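4. The Carpeted Rooms

4.1 What the floor is made of

Of the nine rooms in the Nicholas building that took part in the Evgate study, four have carpet wall to wall and the other five have hard floors of one kind or another. We came to the carpeted rooms expecting them to be the dull part of the work. They gave us the richest material in the whole study, and we are glad to have a full section for them.

The carpet in all four rooms is a gray Flamia product with a low pile, ordered in one batch and glued down over a concrete slab. Between the glue and the pile is a felt backing sold as Stutex, which the building manual lists as an underlay but which was in fact bonded to the carpet at the factory. This matters for what follows. A loose underlay lets the carpet creep a little under rolling loads and rise into soft waves near doorways. A bonded one stays put, and almost all of the change we recorded happened in the pile itself, in the top few millimeters where shoes, chair feet and everything else meet the floor. Figure 2 gives a view at carpet level from one of the four.

Gray was chosen by the building's managers, who told us that it hides dirt. It does, up to a point, and that point is one of the more interesting things we learned. A mid-gray floor is kind to dust and to dried mud. It is far less kind to chalk, crumbs and short ends of white thread, all of which stand out from across the room. People who used the rooms had strong views on this, and their sense of whether a floor was "clean" followed the light-colored litter almost entirely. Two rooms that had been vacuumed on the same morning, with the same machine and by the same person, could be given quite different marks by their users on account of a scatter of paper dots from a hole punch.

4.2 How we kept the log

Each room had a floor log, a ruled notebook hung on a hook by the door. Anyone who moved something that stood on the carpet, dropped something on it, spilled something on it or sat down on it was asked to write a line. We did not ask for names. We asked for the kind of event, the part of the room (the notebooks had a simple plan printed inside the cover) and anything else the writer felt like adding. The logs opened in September and were closed on March 10, 2018. At the end we had 737 usable lines from the four carpeted rooms.

The "anything else" column was our favorite. We had added it at the last minute and half expected it to stay blank, but people wrote in it freely, sometimes at length, and several of the ideas in this section began there. One line reads only "softer by the radiator??" and sent us across the room on our hands and knees. The writer was right! The pile near the radiators is springier than elsewhere, for the plain reason that few people walk there, and the difference is easy to feel with the palm of the hand once someone has pointed it out.

Lines were sorted into four groups: setting down, dragging, spilling and sitting. Two of us sorted the full set separately and then went through the disagreements together. Most of those concerned the border between setting down and dragging, where a writer had put "shifted" or "scooted" and left us to guess. We settled on treating any movement without a lift as dragging.

4.3 Setting down and dragging

Carpet changes the way people put things down. On the hard floors, our users lowered heavy objects with care, often one edge first, and the logs from those rooms are full of remarks about noise. On carpet the same people let go sooner. A box that would be eased onto vinyl is dropped the last inch or so onto pile, and the floor takes up the knock. We find this a lovely example of a material teaching a habit, and it shows up in the marks that the boxes leave: crisp, square dents, deeper along one side, which fade over a day or two if the spot is left alone.

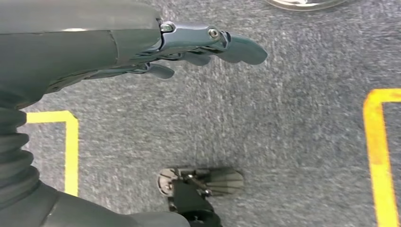 Dragging is a different story. Objects with small feet resist being dragged over pile, and users soon give up and lift them. Objects with broad, smooth undersides slide well enough in one direction and poorly in the other, depending on which way the pile leans. All four rooms were laid with the pile leaning toward the windows. Furniture therefore moved toward the windows more readily than away from them, and over the months it did just that. We had not planned to look for such a drift and we noticed it only when we compared the sketches made at the start and the end of the log period. The tables had crept toward the light in every room. Some part of this must be put down to people liking daylight, and our hard-floored rooms show a drift in the same direction, but a much smaller one.

The drag marks themselves are worth a word. They are changes of shade, in which the pile has been pushed over and catches the light at another angle, and a single pass of the vacuum wipes most of them out. For this reason we made our sketches before cleaning. A reader who wishes to repeat the work should find out the cleaning hours first, as we lost the whole of our first week to a very thorough evening crew.

4.4 Spilling and sitting

Spills were the smallest group and the one with the longest notes. Coffee led, followed by water and then by a long tail of single cases that included plant food and the better part of a jar of beads. The beads deserve their place here. On a hard floor they would have run to the corners of the room. On the Flamia pile they stopped within arm's reach of the jar, though the finder adds that they then had to be picked out one at a time, and that a last few were still coming up in the vacuum well into the winter.

Sitting was the group that surprised us most. We had included it for completeness. In the hard-floored rooms it hardly occurs, while in the carpeted ones it is a steady part of daily life: people sit down to sort papers, to plug things in, to eat lunch with their backs against a cabinet. Once seated they spread their work out around them, and the floor becomes a very large, very low table. Users told us that they liked being able to see everything at once, and that things stayed where they were put. The same friction that makes carpet a nuisance for dragging makes it a fine surface for laying out loose sheets.

The places chosen for sitting were seldom the softest ones. They lay along walls and near outlets, in strips that furniture plans tend to leave over as waste. We would gladly see these strips treated as usable room. In two of the rooms a cabinet was later moved to cover a favorite stretch of wall, and in both of them the sitting lines in the log fell away within the month and did not pick up elsewhere.

4.5 Limits of the log

A notebook by the door catches what people notice and are willing to write down. Small events close to the door are surely over-reported, and events at the far end of the room are under-reported. The rooms also share one carpet from one batch, so nothing in this section can separate the effect of pile height from that of the backing. A deeper pile on the same Stutex layer would be the natural next case, and a sample patch has been laid in the corridor outside the fourth room.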